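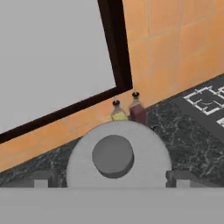

The open gripper over a marble counter in one of the Grurano kitchens, with the two bottles behind it.

Print this article | E-mail this article

The kitchen that is built again every night
April
By our technology correspondent

At half past six in the evening the office of Vlachou becomes quiet, and the computers in the back room become loud. There are 32 of them, on metal shelves, and from this hour until the morning they cook. More exactly, they try to take hold of bottles, open drawers, put lids on pots and move cups from one side of a sink to the other, in kitchens which exist only as files. When the first programmers come back with their coffee, a long table of results is waiting for them, green for the most part, with red lines between.

Vlachou is a small company in Arum, on the second floor above a shop for bathroom fittings. It does not make robots. It makes a program called Pririk, which tells a robot arm how to move its hand from the place where it is to the place where it should be, without hitting anything on the way. In the trade this is called motion planning, and it is an old subject with thick books. The company bought several of these books in its first year and they stand by the window. The difficulties they describe are mostly solved. The difficulties that fill the working day at Vlachou are of another kind, and I went to Arum to understand them.

A bottle behind the hand

The first thing I was shown was a view which the developers look at so often that they have stopped seeing it. It is taken from behind the gripper, looking down at the counter, and much of it is filled by the gripper itself: a pale round palm with a darker disc in the middle, one finger at each side, and a grey bar across the bottom. The kitchen has to fit into what remains. In this one there is an orange tiled wall, a cooktop further back, and two bottles close together, one with yellow liquid and the other dark red. Their lower parts are partly behind the palm.

For a person this is no problem. We know that a bottle continues down to the counter, even when we cannot see it. A perception program must be told, or must learn it, and this is where Pririk had its worst winter.

The program receives a list of objects from the perception part: what they are, where they stand, how big they are. When the foot of a bottle was hidden, the perception part gave a box only around the visible piece. Pririk then believed in a short bottle which floated some distance above the stone, with free space under it. It is a very good planner, so it used the free space. It sent a finger under the floating bottle, by the shortest path, and the simulator reported a collision with something that according to the list was not there.

The correction took three weeks. The first idea was to stretch every box down to the nearest surface. It worked well for bottles and badly for a ladle hanging on a hook, which became a column. Now each object carries a second, larger box, which the team calls the doubt. The planner may pass through the doubt only if there is no other way, and then slowly. Hanging objects have a doubt in all directions. Standing objects have it mostly below. When the hand moves and the camera sees more, the doubt becomes smaller.

I asked why the camera is not simply put in another place. The answer was that there are other cameras, and customers who have them use them. But many customers mount one camera near the wrist and nothing else, and they expect that the software will manage.

Three hundred rooms

The kitchens themselves belong to a project with the name Grurano. It began as a folder with four rooms, drawn by hand, all of them white and all with the sink on the left. Pririk became excellent in white kitchens with the sink on the left. When the first customer sent a recording from a room with a dark, glossy counter, the program took the reflection of a kettle for a second kettle and made a careful detour around it.

Today Grurano has 300 kitchens. Most are put together by a script that chooses walls, counters, cupboards and appliances from a catalogue and checks that a human could walk in and open the doors. Stone with white veins is in the catalogue on purpose, for thin bright lines on a dark ground can look like cables or cutlery to a program that was brought up on plain surfaces. Patterned cooktops are there for a similar reason. In an early version the white lines on a cooktop were reported as a wire rack, and the planner refused to put a pan on it.

The script also makes rooms which no architect would sign. I saw a list of them in the ticket system: an oven that opens against a fridge, a shelf above a lamp, a tap that is longer than its basin. Some were removed. Others have been left in, after a discussion that seems to come back every few months. One side says that time on the machines is expensive and should be spent on rooms that could be real. The other side says that they have all rented flats.

What the numbers say

The nightly run has 787 tasks. On the night before my visit, 767 of them were completed, and I made the mistake of congratulating the person who showed me the table. The twenty others were the only subject of the morning meeting. It lasted until almost eleven.

Seven of these twenty were timeouts. The planner looked for a path, did not find one in the permitted time and gave up, as it should. Five were grasps that slipped. The remaining eight had the mark "disagree", and this category interested me most. It means that the planner and the simulator had different opinions about the same moment. The planner says that the finger is clear of the cupboard door. The simulator says that it touches. Both have calculated correctly from the shapes they were given, and the shapes are different, because Pririk uses simplified ones to be fast.

Such cases are put into a tool which the team wrote for itself and which has no name apart from "the viewer". It plays the motion forwards and backwards and draws the two sets of shapes over each other, in two colours. A slider at the bottom moves through time. I was allowed to use it and spent a good quarter of an hour with a drawer. One could see how the handle, in the simplified version, was a flat block, and how the fingertip went politely past the block and into the curved metal of the true handle.

The viewer is not sold. Several customers have asked for it after seeing it over a shoulder, and there is now a ticket to make a proper version with a manual. The ticket is two years old. I heard different estimates of how long the work would take, and all of them included the sentence "if we stop everything else".

Slow, and then slower

There is a part of Pririk which has nothing to do with kitchens, and it is the oldest. It is the control loop, the small piece of code which takes the finished path and turns it into commands for the motors, many times in each second. It was written before the company had an office. Nobody likes to open this file. At the top stands a comment that asks the reader to go for a walk first.

The trouble with the loop is that the planner above it has become cleverer and changes its mind more often. In the past it made one path and the loop followed it to the end. Now, with the doubt boxes growing smaller as the hand moves, a better path may appear at any moment, and the arm must go from the old one to the new one without a jerk. At the time of my visit it did this by braking a little, joining the new path and speeding up again. With many changes, one after the other, the motion looks like a learner driver in a car park.

A new version blends the two paths without braking. It was running on one of the 32 computers only, with a paper note on the case saying that it must not be switched off. The motion was beautiful to watch. It also failed more tasks than the old one, for reasons that were not yet clear, and the developer responsible for it suspected the timing of the camera messages. Each image arrives a little late, so the planner corrects the path for a hand which has already moved on. With the braking, the delay did no harm. The slowness had been hiding it for years.

A message with the delay added as a number is now part of the plan for the next release. It sounds like a small change, but the format of the messages is used by every customer, and some have built their own programs on it. There will be a long letter, and a period in which both formats work.

I left Arum on the evening train. In the office the catalogue of Grurano was receiving a new group of counters, pale wood this time, and someone was asking across the room whether the butter dish should be allowed to stand on the stove. The run would start at half past six with or without it.

Contact the editors | Copyright, all rights reserved | Back to top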